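Setting up a bench next to a pair of arms

Some notes from our packing room at Bridik, where part of the tangerine and snack sorting moved to arms in November. They are meant for anyone who still works by hand beside a station like this.

Keep your own things off the bench. Packets and wrappers drift onto the front rail faster than you would think, and they end up close to the bases. Sanaa Ragab screwed a hook strip to the side of her cart and hangs her bag, gloves and marker there.

Use one basket for one kind of fruit. A bright color against a white top is easy for people to find too, so we bought green ones for every bench.

Hang storage on the walls and the back rail. A slotted shelf or a divided wire basket up there leaves the whole top free.

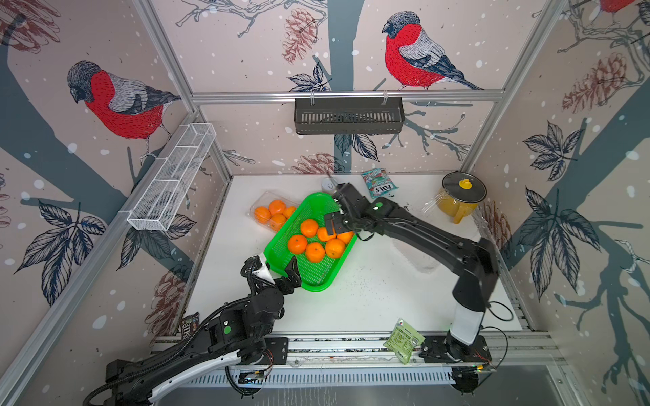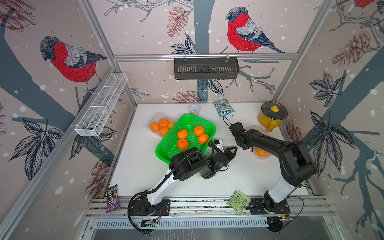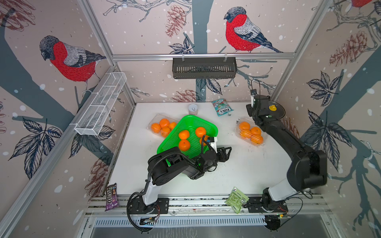

The job that changed most is checking. Before, Vikas Chaturvedi filled clamshells for most of a shift and looked at each piece of fruit while he had it in his hand. Now he looks over finished ones, 138 on an ordinary morning, and that is harder on the eyes and the neck. Raise the checking table until your elbows are bent at a right angle. Put the lamp to one side so the lids don't glare. Swap with someone every 68 minutes, or whatever your break pattern allows.

Crumbs: brush them off with a dry paintbrush, two inches wide. A wet cloth smears sugar and leaves a film. Do it only with the arms stopped, and tell the person at the screen first.

Cables should be looked at before the first run, by the same person all week. Jinlong Cheng does ours. He follows each one with a finger from the base to the wrist and writes down any rubbed spot.

Keep a paper log by the door. The screen records stops, but it doesn't record that a lid was cracked or that somebody was tired – and those were the notes we used when we changed the rota.

Learn the hand job anyway. New people at our place still pack by hand for 3 weeks before they watch a station. When a line is down, the orders don't wait, and you will want clamshells stacked with the lids all facing the same way.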